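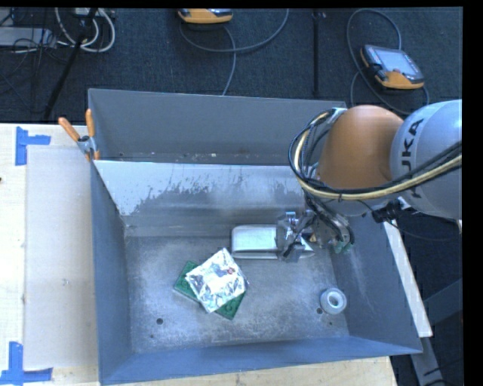
Bin three, KUKA on the arm. Clamp is structural, don't touch.

Teaching a bin pick by hand vs. with the pendant

umutb_
Starting a new thread because the old one turned into an argument about coffee machines. We're recording demos for the Brimby picking job, 80 per object, and I've been doing the lot by remote control. My hit rate on the shiny tin is dreadful. It lies near the foot of the divider and I keep coming down a finger's width out. Is it worth going back to grabbing the arm and shoving it where I want it?

stolovdale_sid
Yes. Next question.

kettle_and_torque
No. Hand guiding feels lovely and then you play it back and find you've been leaning on the thing the whole way down. We did 400 that way at Kallora and binned the lot in February. The arm had learned to push like a man closing a suitcase.

stolovdale_sid
That was your payload setting and you know it was.

kettle_and_torque
It was PARTLY the payload setting.

Beril Akgül
Umut, which way round are your fingers when you come in? With the tin lengthways along the divider you want one finger either side of the long edges, and that puts the back one in the gap by the slope. Remote is miserable for that, you can't feel it touch. I do the approach by remote and the last bit by hand. Two recordings, stitched.

umutb_
Stitched how? Mine jumps at the join and the policy copies the jump. Very faithfully, I'll give it that.

Beril Akgül
Stop dead before you switch. Count to three. Then trim the pause out of both ends and resample to 20 Hz. If you switch while it's still drifting you'll get your jump.

pelican_crossing
Can I ask about the foil packet on top of the green studded block? Do you teach that as one pick or two?

umutb_
Two. Packet first, then block. The block is on the skew so I have to roll the wrist a long way and the cables start to complain.

pelican_crossing
That loop round the orange joint does look like it's planning something.

kettle_and_torque
Re-dress the cables before you record anything else. If the bundle is tugging at the wrist, it'll be in every demo, and by hand you won't notice because you're stronger than it is.

stolovdale_sid
So now hand guiding is bad because humans have muscles.

kettle_and_torque
I have been saying this for years, yes.

Işık_labrat
Slight tangent, but shiny tin, shiny foil, shiny divider. Are you sure it's your hands? Our depth readings went to pot on anything reflective, and we blamed the operator for weeks. I was the operator.

umutb_
Demos miss too though, and I'm the one looking at those. Will check the depth anyway.

umutb_
Update. Tried Beril's way, up to 20 tins so far. Join is clean if I really do count to three. Depth on the divider is full of holes, so Işık_labrat gets half a point. Episode 1315 is the best one if anybody with access wants to look.

stolovdale_sid
Watched it. Last bit by hand, I notice.

kettle_and_torque
First bit by remote, I notice.

Beril Akgül
What gripper force are you using on the tape roll? Mine keeps skating off it.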